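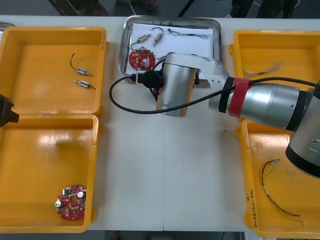 The Lirkora tray set is sold for sorting small parts, and the listing wants you to believe it will change how you work. I doubt a tray can do that. I paid 20 dollars for yellow plastic. Shallow ones with a raised rim do suit little motors with their leads still on, and I'll give it that much. The shop page shows 1,661 ratings, most of them written in the first week, so I ignored them.

What I didn't like

The color is loud and the floor is shiny, so a desk lamp throws glare right where you're looking for a screw. The set from Vodness is duller and easier on the eyes. 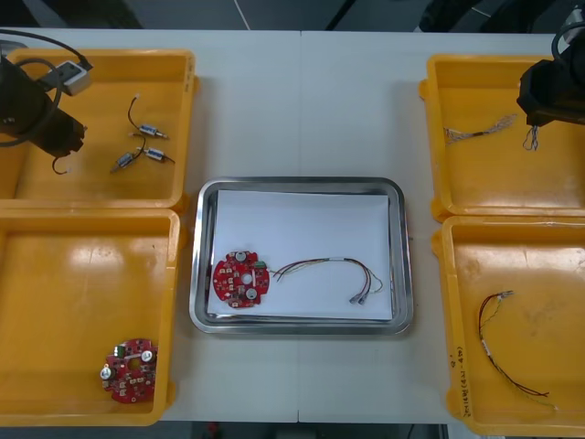
Stacking and storage

They claim the trays nest. Mine stuck together after 2 days in a drawer and I had to pry them apart with a butter knife. The lid

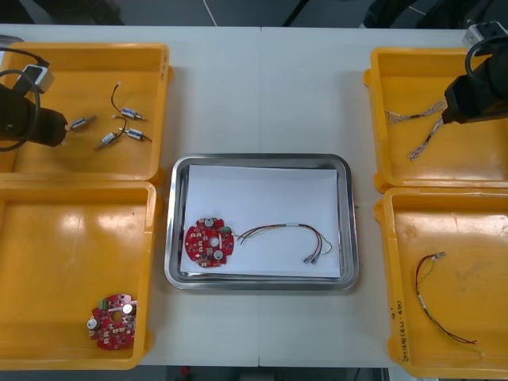 is sold separately, and it pops off at one corner if you lift the tray by its short side. Rangel makes a lid that fits better and costs less. 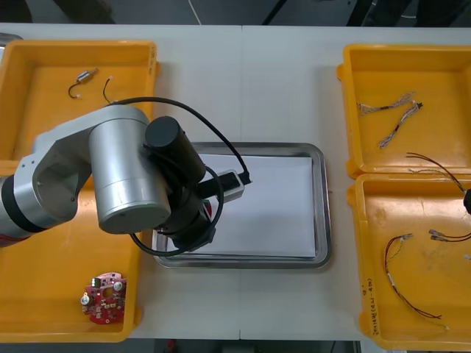

Small motor, loose lead and red board in one yellow bin.

Would I buy it again? At half the price, maybe.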